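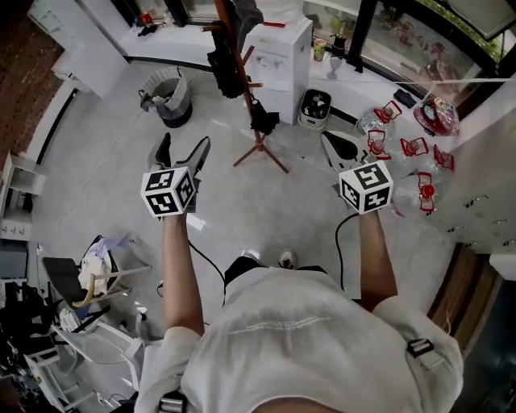 Giving up the car, one year in

I sold the car last September. It was a small grey hatchback with a dent in the passenger door, and the garage had quoted me nearly 2000 pounds to get it through another MOT. I said I would think about it, walked home from the garage, and noticed that the walk had taken less time than I usually spent looking for somewhere to park. The car went the following week.

A few people have asked how it has gone, so I am writing it down in one place.

The main thing is the bus. I live at the top end of Olleck, near the old reservoir, and the 197 stops at the bottom of my road. It is meant to come every twenty minutes. In the mornings it mostly does. After seven in the evening it comes when it likes, and I have learned to stay where I am until the app shows it leaving the station. The app is wrong on the two stops before mine, where the bus vanishes from the map and then turns up at the kerb.

My commute went from twenty-five minutes to forty. I expected to mind that more than I do. I read on the way in and do nothing on the way back. I got through eleven library books over the winter, which is more than in the three years before it. The seats upstairs at the front are the best ones, but the heater up there has two settings, off and boiling, so I take a coat I can get out of quickly.

Shopping was the part I worried about. I used to do one big shop a fortnight and fill the boot. Now I go to Nurketti on the corner two or three times a week and carry it home. It costs a bit more for some things, washing powder for one, and a lot less overall, as I no longer buy food I have forgotten about by the time I open the fridge. For potatoes and cat litter I use the trolley my aunt left me. It has a squeaking wheel. I have oiled it four times and it still squeaks.

I rode a bike for part of the spring. Mekdes Adugna at work lent me hers while she was on leave, and I used it for the flat stretch along the canal, where it was very good. I did not use it for the hill up to my house, where I got off and pushed. When she came back I gave it back and did not buy one. I may still. The shed would need clearing first, and the shed is a separate problem.

Money. I kept a rough tally in a notebook for the first six months and then stopped. Insurance, tax, petrol and the odd repair had been coming to a little over 200 a month. The bus pass is 64. Add taxis, which I take perhaps once a month, and the train to see my brother, and I am still well ahead. Some of the difference went on a decent waterproof and a pair of boots. The boots were worth it. The waterproof lets water in at the pockets.

There are things I miss. I can't get to the beach at Kurholm without two changes and a long wait at a shelter with no bench. I went twice this summer, where I used to go most fine weekends. I also miss being able to offer people lifts. Mabli Prosser and I used to drive over to the quiz together, and now she drives and I sit in the passenger seat feeling I ought to be paying for something. I buy the crisps.

Taking things to the tip is awkward too. I had an old chest of drawers that sat in the hall for five weeks until my neighbour Ebise Mekonnen was going anyway and had room. I have since found out that the council will collect three large items for a set fee, so the next one will go that way.

What I hadn't expected is how much more I know about the area. I had driven down Woldegiorgis Lane for years without seeing that there was a clock repair shop on it, open mornings only. I took my father's carriage clock in and it now runs six minutes fast, where before it didn't run at all. I know which houses have friendly dogs and which wall stays dry to sit on after rain. I know the woman who runs the plant stall outside the church, and I have more geraniums than I have windowsills.

My knees were sore in October and November and then they stopped being sore. I have not lost any weight. I do sleep better, though I changed the mattress in January as well, so I can't say which did it.

Would I go back? If I changed jobs to somewhere off the bus route, probably yes. I don't feel strongly that other people should sell theirs, and there are plenty of places where it would be impossible, including the village where I grew up, which has one bus a day and none in the school holidays. For me, living here and working where I do, it has been fine.

The timetable changes again next month and the 197 is supposed to run later in the evening. The new times are already up at my stop, behind a sheet of plastic so scratched that I had to read them with my phone torch. The last one back will be at 11.40.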